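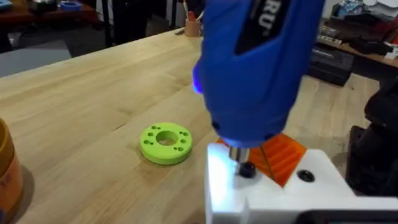 The After-School Robot Shop

Walk into Room 207 at Tudby High around four o'clock and you'll hear the club before you see it - a small motor winding up, somebody yelling for safety glasses, and at least two arguments about screws. It's a wonderful racket. I came for an hour in February 2019 and stayed until they turned off the lights.

The Tudby robotics club has 19 members and one big goal this year: the Brusby Open, held every May in the old hockey arena. Teams get seven minutes on the floor to show a machine doing a useful job from start to finish. Tudby has picked finishing work, the fussy grinding and smoothing that comes after a part is printed. Their entry is called Troton, and the students talk about it the way other kids talk about a horse.

The tool at the center of it all is the kind you might find in any hobby drawer, a blue handheld rotary tool with a small black rounded bit. It hangs nose down over a white 3D-printed fixture, and getting that fixture right has eaten most of the winter. The early ones flexed. One melted a little. The students kept every failure in a milk crate, and they'll happily dig through it to show you which corner cracked and why (be ready, it takes a while).

I loved how much of the shop they'd made themselves. Need a ring? Print one. There was a lime-green disc on the butcher-block bench with small holes set in pairs around it, and the sophomore who handed me my safety glasses was already drawing the next version on the back of a math quiz.

The programming crew works in the other half of the room, and their problem is touch. Push too hard and the bit digs in. Too light and it skates over the ridges and does nothing. They've run up to 300 practice passes on scrap, writing down the speed and the depth each time in a binder that has started to lose its cover. When a pass comes out smooth, the whole room gets called over to rub a thumb across it. I rubbed mine across three, and yes, I cheered too!

The team to beat is Oei Academy, who won last year with a sorting machine that the Tudby kids describe in hushed voices. They've watched the video so often they can hum the noise it makes.

With the season getting close, the club has added Saturday mornings. Doors open at eight, and bring your own gloves.

Comments

benchdog_ma: My daughter is on the programming side. She now explains feed rates at dinner and I've learned to nod.

R. in Brusby: Great read. Is the Open free to watch this year?

oldshopteacher: Love that they save the broken ones. I'd label them with dates too.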